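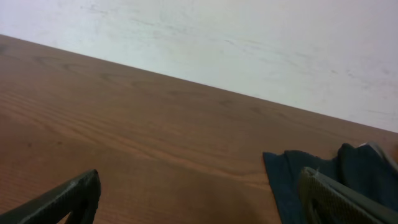 Supper Club Minutes, March

Typed up by me again, so if I've put words in your mouth please holler before we meet next time and I'll fix it. I was eating while I took notes and there's a smear of squash across the second page, so a couple of these items are from memory.

Present

Most of us! Kyung-hwa was in the chair, I had the pen. The two new couples from the Goltier Street side came along and stayed to the end, which I'm taking as a good sign. Apologies from the Hwang household, who are down with colds (all five of them, poor things).

We started at 6:30, or that was the plan. It was closer to seven by the time everybody had a plate.

Last month's minutes

Kyung-hwa pointed out that I'd written "two cups of salt" in the cornbread notes when it should have been two teaspoons. Fixed now, and I'm sorry to whoever's kitchen that landed in. Otherwise approved.

Money

We have 100 dollars in the envelope after buying the new stockpot. Everybody agreed the stockpot was worth it. The old one had a wobble and it scorched anything thicker than broth. Dues stay the same, four dollars a head each month, and you can still pay in onions if you clear it with me first.

There was some back and forth about whether the envelope should become a bank account. I'm against it, because I'd be the one standing in line at the bank, and I said so. We left it as an envelope for now and we'll look at it again in the fall.

The soup day

This took up most of the evening. For the new folks: once a year we cook a big lunch for the neighborhood out of whatever is cheap, and last year we got 33 quarts of soup out the door before we ran out of lids. The question was what to make this time.

I put in a word for split pea. I know, I know, I put in a word for split pea every year. It's cheap, it doesn't need soaking, and a ham bone takes it a long way. The trouble is that it sets up like cement if it sits, and somebody has to stand over it with a kettle of hot water loosening it up. Kyung-hwa was that somebody two years ago and she has not forgotten.

She'd rather do a cabbage and potato soup with caraway, with smoked sausage in one pot and none in the other so everybody can eat. She brought a test batch in a thermos and passed it around in coffee mugs, and I have to say it was really good. A little sweet from the cabbage, nice and brothy, and the potatoes had held their shape (she uses the waxy red ones and puts them in late). We went around the table and it was cabbage by a mile. I voted for it too, in the end.

A few details, so they don't get lost:

Kyung-hwa will write out the recipe in full quantities. She wants the onions cooked down slow in butter, at least half an hour, before anything else goes in, and she was pretty firm that no one is to rush this part.

The caraway gets toasted in a dry pan first and then crushed a little. I'm doing that at home the night before.

Cabbages from the Kodov stand if the price holds. One of the new couples passes it on the way home from work and offered to ask about buying by the crate.

A splash of vinegar at the very end, tasted and added pot by pot.

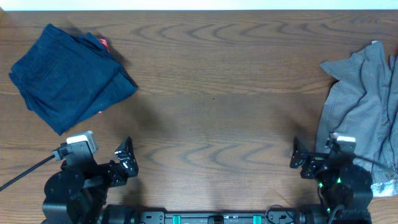 We still need somebody to take on bread. My own feeling is that we should bake it, plain white rolls, nothing fancy, made the day before and warmed up in foil. Rolls freeze fine and we could start stockpiling them a couple weeks ahead. The other side of it is that day-old loaves from the bakery are nearly as cheap as flour and come without anybody kneading. We didn't settle it. I'll price out both and bring the numbers next time, and I promise to be fair about it even though you all know which way I lean.

Lids! We're buying more lids. Please also save any big yogurt tubs, washed, with their tops.

The cookbook

Going slowly, but it's going. The Novunden folder (that's what we're calling the pile of old recipes from the Novunden church kitchen, for anybody who missed it) has been sorted into sweet and savory. There are a lot of gelatin salads in there. I suggested we pick one, the best one, and let it stand for the rest, and I got a surprising amount of pushback. People love those salads. So we'll have a tasting in the summer when it's too hot to cook anyway.

Kyung-hwa asked that every recipe be cooked by someone other than the person who turned it in before it goes in the book. Good idea, agreed. I've got the lemon bars and the baked lima beans. If you took a card home, please write on it what pan size you used – half of them just say "pan."

Odds and ends

The knife swap worked nicely and we'll do it again. Bring your dull ones along and take home somebody's spare.

Somebody asked how long cooked rice keeps in the fridge, and that turned into a fifteen-minute conversation. I go with three or four days, cooled down quickly and in a shallow dish. If you can't remember when you made it, throw it out.

I was asked for my skillet potato recipe, so for the record: boil the potatoes whole the day before, chill them overnight, slice them thick, and then leave them alone in the hot fat until they let go of the pan. Salt when they come out. I use bacon grease and a bit of oil together.

There are two pie plates at my house that don't belong to me, one glass and one with a blue rim. Come get them, or I'm going to start using them.

To do before next time

Me: bread prices, the caraway, lids.
Kyung-hwa: soup recipe in big quantities, plus a shopping list.
Goltier Street couple: crate price on cabbage.
Everybody: yogurt tubs, cookbook cards with the pan size on them, dues.

Next month's theme is eggs for supper. I've already called dibs on the frittata, so somebody else please do deviled eggs, and make plenty. We wrapped up at 9:15 and the dishes were done by 9:40.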